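Cleaning the Acrylics on a Tanning Bed

Dirty acrylic shields block light before it ever reaches the skin, and a bed with fresh lamps can still tan poorly if the shields are hazy. Wipe the bench acrylic after every client and give both acrylics a full cleaning every 51 sessions.

What you need: a cleaner labeled safe for acrylic, two soft cotton cloths, a bucket of lukewarm water and a screwdriver for the end caps. Do not use glass cleaner, rubbing alcohol or paper towels. Ammonia and alcohol leave fine cracks that cannot be polished out.

Turn the bed off at the breaker and let it cool. Remove the end caps, then slide the bench acrylic out with one person at each end. Lay it on a clean blanket, curved side up.

Rinse off the loose dust first. Spray the cleaner on the cloth -- not on the sheet -- and wipe lengthwise with light pressure. Turn the sheet over and do the underside, where most of the dust collects.
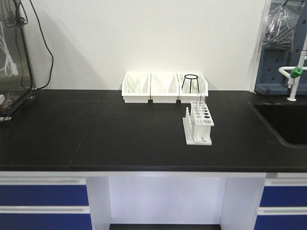
Farah Ngau wrote in to say that her shop mixes its own cleaner from concentrate, and that the first few batches were too strong and left a sticky film. She now measures the water before adding anything and puts the mixing date on the bottle in marker.

If you have a film like that, wipe the sheet twice with plain water and dry it with the second cloth. Stronger cleaner will only add to it.

Before the sheet goes back in, dust the lamps and reflectors with a dry cloth. Check the acrylic for cracks near the edges. Most shields need replacing at 1,000 hours or when they turn yellow, but follow the number in your owner's manual if it is lower -- some older beds call for 600.

Slide the sheet back into its channel, refit the end caps and restore power. Write the date and the hour meter reading in the bed's log.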